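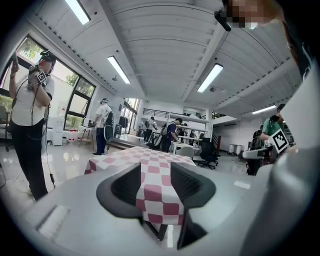

At the table

Posora Prayer Card Set
By Zono Paper Goods

In stock. Ships from our own shop.

The Posora set is a simple way to keep a prayer list that changes. You get 60 lined cards, six divider tabs and a lidded box to keep them in. Write one name or one need on a card, file it behind a tab, and pull out the ones you want to pray through that day. When a card is full or a prayer has been answered, move it to the back and start another.

Bianca Oprea drew up the first version for her Wednesday group, where prayer requests were being written on the backs of bulletins and lost before the next meeting. The layout has changed very little. Each card has a line for the name, a line for the date you started, and open lines below. The reverse is lined all the way down with a small space at the foot for a verse reference.

What's in the box
Lined cards, 60
Divider tabs, 6
Lidded storage box
Folded instruction sheet

Card details
The cards are heavy uncoated stock in a warm white. Pencil, ballpoint and most gel pens work well. Fountain pens are fine with a fine nib, but a broad nib may feather a little. We don't recommend alcohol markers, which will come through to the other side. Corners are rounded.

The tabs
Four of the tabs are printed: Family, Church, Neighbors and Answered. Two are blank so you can label them yourself. People have used the blank ones for missionaries, coworkers, a school, or a single long illness in the family. If you would like all the tabs blank, choose "Plain Tabs" when you order. The price is the same.

Choosing a box
The box comes in Clellska blue or plain gray. Clellska is our darker cloth, and it hides handling marks better if the set is going to travel in a bag. The gray is smooth paper over board and should be wiped only with a dry cloth. Both have a lift-off lid and hold the full set plus one refill pack.

Refills
Refill packs contain cards only and fit all Posora boxes, including the older ones with the hinged lid. If you have the Sandu pocket wallet, please note that it takes a smaller card and Posora refills will not fit.

From customers

"I keep mine next to the coffee maker and take a few cards each morning. I used to have one long list and I never got past the top of it." Mireille Semaan

"Good cards, sturdy box. The date line turned out to be the part I use most. I do wish the lid fit a bit tighter, as mine came off in my tote." Khalil Sabbagh

"Bought it for my mother, then ordered another for myself. Her handwriting is large and she still gets several requests on a card." Stela Sandu

Questions we get

Can I order for a group?
Yes. Write to Habibur Jayasinghe in our order office and tell him how many sets you need and the date you need them by. Group orders are packed in one carton and can go to a church address.

Is there a set for children?
Not at present. Older children do well with the regular cards. Younger ones may want the blank side-up cards we sell loose.

Are there verses on the cards?
No. We left them off so you can use the translation you read from.

Can I return it?
Unused sets can be returned in the original box. If a set arrives damaged, send us a photo and we will replace it without asking for the old one back.

Page updated 7 July 2022. Refill packs in gray-ruled stock were discontinued in March and are no longer listed.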